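Equipment > Field Recording > Acoustic Loggers > Kukness 4

Reading time: 2 minutes

6/18/19, by Senga Geddes

Kukness 4 acoustic logger for bats and night birds

The Kukness 4 is a small sound recorder which you leave outside for many nights. It wakes up at sunset, listens until sunrise and writes every call to a memory card. We made it for people who do bat surveys, but it is also used much for owls and for nightjars.

The logger weighs 244 grams without batteries. With four AA cells it records up to 35 nights in mild weather. In cold weather please count on less, and change the cells before a long survey in October.

The microphone sits under a short rain hood and can be replaced without tools. If you have the older Lunder microphone, it fits also, but the gain must then be set by hand in the menu.

Each sound file carries the date, the time and the temperature. The files open in the Guthrie call viewer and in most other programs that read WAV. For effort tables, the logger writes a separate text file with start and stop of each night, so that a night with no calls is still in your data. Many users asked us for this, and Ewan Morrison has tested it one season on his river sites. From one site he brought home 2641 files, and the text file agreed with his notebook for every night.

Mounting: use the strap for trees and the plate for poles. Point the microphone away from leaves and running water. A height of four meters is good for most bats.

In the box: logger, strap, pole plate, rain hood, one spare seal. Memory card and batteries are not included.

The Rukia carrying case is sold separately and holds two loggers. Repairs are done in our own workshop. Please write the serial number in your message, it is printed inside the battery door.

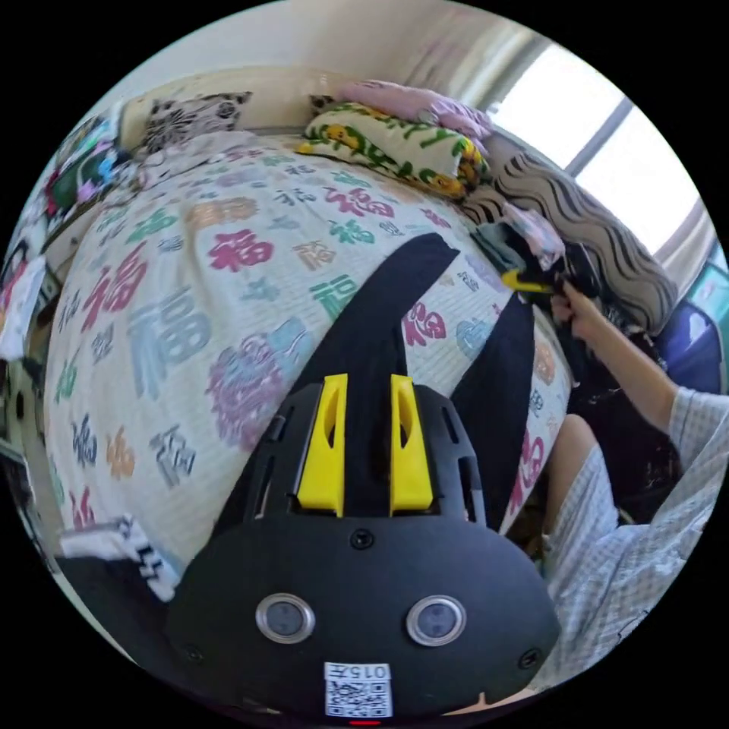
Black hand-held gripper with yellow finger mounts, label 015T, in a small bedroom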